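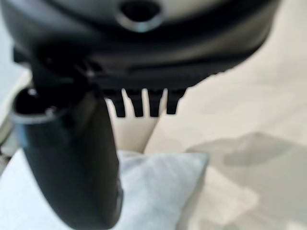 To: home-arm-practice list
From: Josué Tavares
Subject: Re: Speed limit near soft furniture

On Thursday, Layug wrote:
> Section 4 of the draft says the arm has to slow down "near people."
> It has no rule for sofas and cushions with nobody on them. Do we want one?
> At Skindov we run full speed if the seat is clear. Also, who signs
> off the finger check, and how often?

Two separate things, so I'll take them in order.

On speed, I would like a rule. A cushion can hide a hand, a phone or a cat, and the wrist camera only sees the top of it. Our draft text at Flerkska reads:

4.3 Within 26 cm of any upholstered surface, the arm moves at reduced speed, whether or not a person has been detected. The operator may not override this during a session.

Tanel asked for a smaller distance. I have no strong feeling about the number, but it should be one number for every site. If each lab picks its own we can't compare the logs.

On the finger check, we do it before each session and again after every 2,000 grasps. The operator does it and a second person initials the sheet. Check these:

- finger joints: no play, no cracks at the bracket
- fingers: wipe down, look for grit or nicks that could snag fabric
- wrist view: confirm the fingers show where they should before the arm is enabled 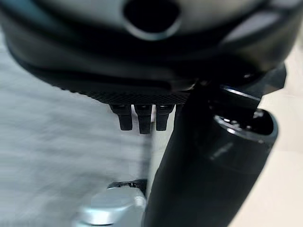 Wrist view, arm over the work area. Finger at right.

If anything on the list fails, the arm stays off until it is fixed and the check is done again from the top. We went through 236 sheets from last spring and found 7 where the second set of initials was missing. None of those sessions had an incident — but we left them out of the results anyway, and I think the draft should say to do that. Proposed wording:

5.2 A session without a complete check sheet is not counted.

One open point. The draft uses "gripper" for the whole end of the arm in section 2 and only for the fingers in section 5. I would use "gripper" for the whole thing and "finger" for the part that touches the object. Layug, can you make that change in your copy when you add 4.3?

Comments on either clause to the list, please, before the July call.

Josué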